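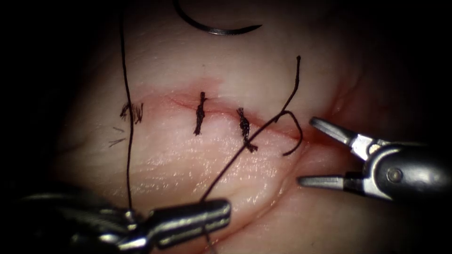

Three stitches in place, right portion of the incision still open, needle resting on the tissue.

Workshop Tips: Frayed Thread and Jaws That Do Not Release

On June 22, 2018, the left instrument at Station 2 of the Zomora Skills Workshop failed to release a suture on command. The operator, Nayeli Chambi, pulled against the closed jaws with the second instrument and the thread parted. No one was hurt. The points below apply to all stations from July.

Before the session
Open and close each instrument fully, 4 times, with no thread in the jaws. An instrument that hesitates is to be tagged and handed to Teófilo Flores. It is not to be tried again "to see if it clears."
Wipe the grooves of the jaws with a lint-free cloth. The jaws removed from Station 2 had dried residue packed near the joint.
Check the use counter. The left instrument at Station 2 had reached 1,027 cycles and had missed its last inspection.

While tying
Hold the thread near its tail where possible. Braided suture gripped again and again in the same place will fray, and a frayed section should not be carried into the next knot.
Keep the needle in view when it is not being held. If it leaves the view, stop both instruments and find it before doing anything else.
Leave enough slack to form the loop. Operators working without a sense of touch tend to pull too hard - watch the edges of the cut and stop when they meet.

If the jaws will not open
1. Stop. Do not pull with the other instrument.
2. Say "jaws held" aloud so that the bench assistant can hear.
3. The assistant cuts the thread on both sides of the jaws with hand scissors.
4. Withdraw the instrument slowly, straight back, under direct view.
5. Press the station stop before anyone reaches in to remove the instrument. The release key hangs on the side of the cart.

Afterward
Write the station, the instrument number and the cycle count in the fault book. Keep the cut thread in a labeled bag. Needles go in the sharps container, including bent ones.

Questions about this page may be sent to Ulises Sepúlveda, Workshop Safety.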